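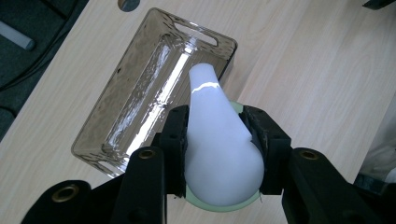
Majimbun Gas Submeter

By Wondemis. $156 each, pulse cable included. In stock at the Iston warehouse.

One gas bill, six tenants, and a bakery on the ground floor that swears it barely uses the oven. If you run a building like this you already know what a submeter is for. The Majimbun sits on the branch line after the utility meter and keeps count of what goes past it. It has no opinion about the bakery.

What it does

The Majimbun measures natural gas or propane vapor on a single low-pressure branch. The big dial on the front shows the running total in cubic feet, and it goes on showing it during power cuts, router trouble and changes of management. A small radio module on the side sends the same number to a Lostidby reader once an hour.

You can ignore the radio completely. Plenty of our customers walk down to the basement on the first of the month with a flashlight and a pencil, and the meter is fine with that.

What it does not do

It won't lower the price of gas. We get asked this more than you'd think, usually in January. Gas costs what the supplier says it costs, after pipeline charges, storage charges, a rider or two and something called an adjustment that only ever adjusts one way. The Majimbun tells you who used how much. What you do with that at the next building meeting is up to you.

It is also no substitute for the utility's own meter, and it is not a leak detector. If you smell gas, get everybody out and call the gas company from outside. Don't stop to take a reading.

Specifications

Maximum flow: 500 cubic feet per hour
Fuel: natural gas or propane vapor
Mounting: horizontal pipe run, dial facing out
Display: mechanical counter, no battery needed
Radio range to Lostidby reader: around 800 feet in open air
Hourly log kept in the module: 31 days
Module battery: replaceable, with a screwdriver
Finish: gray, or slightly different gray if you order spares later

A word on that range. Open air means open air. A basement with a boiler, a brick wall and an elevator shaft is several things, and open isn't one of them. In older buildings plan on putting the reader on the same floor as the meters, or buy the repeater and save yourself a phone call to us. 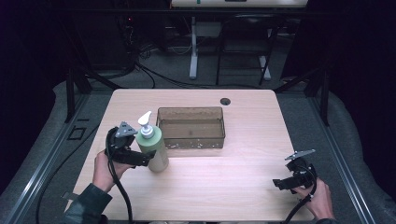
Pump bottle and brown tray on a tabletop.

Installation

Have a licensed gas fitter do it. We know you own a wrench. The job calls for shutting off the branch, cutting in the meter, pressure testing the joints and relighting everything downstream, and in most places it needs a permit too. Check whether your local code allows submetering for billing before you order. Some areas let you split a gas bill by submeter, some want the meter on an approved list, and a few would prefer that you fold the cost into the rent and say no more about it.

Leave enough straight pipe on the inlet side (the sheet in the box has the drawing) and keep the dial at a height where a person can read it. You would be surprised where we've found them.

The radio module clips on afterward and can be added at any time. Press the button until the light blinks, go to the Lostidby reader, and press that button too. If nothing happens, do it again more slowly.

Reading the data

The Lostidby reader saves a plain spreadsheet file with one line per hour for each meter. There is no subscription, no dashboard with a leaf on it, and no weekly email congratulating you on your journey. If the power to the reader goes out, the modules hold their logs and hand them over when it comes back.

To turn cubic feet into therms, use the heat factor printed on your gas bill. It's usually on the back, near the paragraph about hearing-impaired services. The factor moves a little from month to month, so use the one for the month you're billing.

In the box

Majimbun submeter
Radio module with battery
Pulse cable
Two union fittings
Two wire seals
Installation sheet, which your fitter will leave on top of the boiler

Sold separately

Lostidby reader
Lostidby repeater
Wall bracket
Extra wire seals, for buildings with curious tenants

Shipping and returns

Orders placed before 2 p.m. leave Iston the same working day. Unused meters can come back with the caps still on both ports. Once gas has been through one, it's yours. Radio modules can be returned either way, and we'll swap a faulty one without asking you to fill in a form.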